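# Gekadley Toaster Task: Student Project Data Card

Last updated: 5/17/25

## Summary

Demonstrations of a multi-fingered hand working at a kitchen toaster, recorded by the robotics club at Malalham. The set has 569 episodes from 11 operators, all club members. It was started in November as a term project and is kept for later groups to train on and extend.

The data is split into two parts. `gruber` holds lever episodes and `sater` holds knob episodes. The names are those of the two student teams and have no technical meaning.

## Task definition

An episode begins with the hand clear of the toaster and ends when the operator calls stop. In `gruber` the goal is to push the lever to the bottom of its channel. In `sater` the goal is to turn the control knob to a setting read out before the start. The toaster is unplugged for all episodes, so the lever does not latch. Do not use lever return as a success signal.

The toaster is a white SUPOR unit with the lever above the knob on the front face. Its position on the white tabletop is changed between sessions and is not logged.

## Views

Each episode has one wrist view and one joint-state stream. The wrist view sits close to the palm, and the palm shell covers a large part of the image in most poses. Fingertip pads stay in view while the fingers are curled toward each other — this is the pose used before approach.
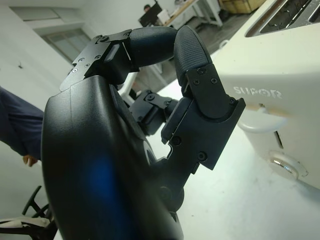 ## Format

- One folder per episode, numbered in recording order
- `wrist.mp4`: wrist view
- `joints.csv`: time stamp, commanded position, measured position
- `meta.json`: operator code, part name, success label, free-text note

Time stamps in `joints.csv` are in seconds from the first video frame. Columns are named in the header row. Missing readings are left blank and should not be read as zero.

## Labels

Success is marked by the operator and checked by a second member from the video. Where the two disagree, the label is `unsure`. Nearly 14 percent of `sater` episodes carry this label, mostly because the palm hides the knob at the end of the turn.

## Known problems

- Backgrounds include people, desks and other room contents. Crop or mask if this matters for training.
- Version 2 fixed swapped column names in `joints.csv`. Copies of version 1 should be deleted.
- Glare on the tabletop and palm shell varies with the time of day.
- Free-text notes are partly in Estonian and have not been translated.

## Use

Class and club work only. Faces must be blurred in anything shown outside the school. Send corrections with the episode number to Tõnu Kalniņš — requests without a number are not tracked.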